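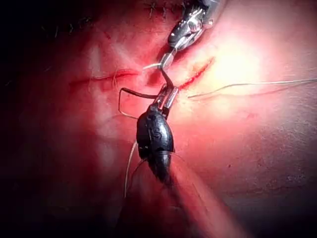

One of my readers wrote last month to say that she had bought a practice pad, used it for a fortnight and then put it in a drawer, and could I please tell her whether anyone ever gets past the stage where the thread seems to have a mind of its own. I have been meaning to reply properly ever since, so pour yourself a tea.

The short version is yes, but it took me far longer than I had hoped. I started my own stitching practice in May, at the kitchen table in Rerkdale, with a pad from Guteck and a packet of thread I'd been given on a course at Nernby. I promised myself 6 stitches every evening after supper, which sounds like nothing at all, and on some evenings was still too many! By the end of the summer I had put in some 500, and I'm sorry to say that the first 300 were dreadful – puckered, wandering, tight at one end and baggy at the other.

What helped me most was slowing down over the needle. I used to grab it anywhere and push, and then wonder why it came out in the wrong place on the far side of the cut. Now I settle it in the jaws first, look at where the curve is pointing, and let my wrist turn with it. The loop is the other thing. Leave yourself a short tail and a nice open loop, and the knot has a chance of lying flat.

Light matters too, more than I expected. I bought a little lamp from Sæther with a warm bulb, and I move it about until I can see both edges of the cut properly (the cat believes it was bought for her).

So do fetch the pad out of the drawer, my dear. An old one full of holes is perfectly good for knots. I'm aiming for 1,000 stitches before I treat myself to a new one, and mine already looks like a colander.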